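3.2 Survey of bedroom temperatures

The second part of the study looked at how households in Kustlow and Drurthorpe heat their bedrooms, and how far what people say about it matches what was recorded. Earlier work by the first author (Kwok and Ngui, in preparation) dealt with living rooms and kitchens, where the match was fairly good. Bedrooms were left out of that work for lack of sensors.

Survey forms went to 735 households on the two municipal lists, and 402 came back complete enough to use. A form was dropped if the question on window opening was left blank or if the person filling it in did not sleep at the address on most nights. We kept forms with missing income data, as income was not used in the models reported in this section.

Of the homes that returned a form, 32 agreed to have a Ferrand logger in the main bedroom. The logger was placed at mattress height on an inside wall, away from the radiator and out of direct sun. It recorded air temperature and relative humidity every 6 minutes. Tirta Ngui visited each home at the start to place the logger and fill in a room sheet, which covered the size and direction of the windows, the type of glazing, the kind of bedding in use and the distance from the bed to the nearest outside wall.

Bedding turned out to be harder to code than we expected. The form asked for "light," "medium" or "heavy," and people used these words in very different ways. A single plush blanket was put down as heavy in one home and light in the next. We therefore recoded the answers by layer, using the room sheets where we had them (Figure 3), and treated bedding as unknown for all other homes.
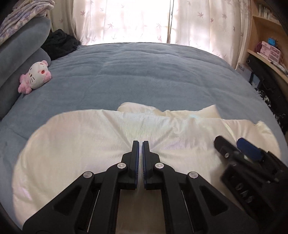 Figure 3. Plush blanket on a bed near a window.

Window opening was asked about separately for day and night. Most people in Kustlow said they aired the bedroom in the morning and closed the window before noon. In Drurthorpe the answers were more mixed, and a fair number of people left a window open a crack all night. The two towns have much the same weather, so we do not think outdoor temperature explains the gap. Housing age may. The Drurthorpe list is mostly older brick terraces with single radiators on a shared circuit - tenants there often told us they could not turn one room down without losing heat in the others.

Reported and logged temperatures were compared in the homes with loggers only. People tended to report the number on the thermostat, even when the thermostat was in a hallway on another floor. Where this was clear from the room sheet, we marked the answer as a thermostat reading and ran the comparison both with and without it. Leaving these answers out brought the two sets closer together but did not remove the difference. Logged values were still lower than reported ones, mainly in the hours before waking.

Humidity followed the window answers more closely than temperature did. Rooms reported as closed at night showed a steady rise from bedtime on, with a sharp drop after airing. We could not separate the effect of the number of sleepers, as the form asked only about adults. Clusis, the housing company that manages part of the Drurthorpe list, has since added a question on children to its own tenant form, and we plan to use those answers in the next round.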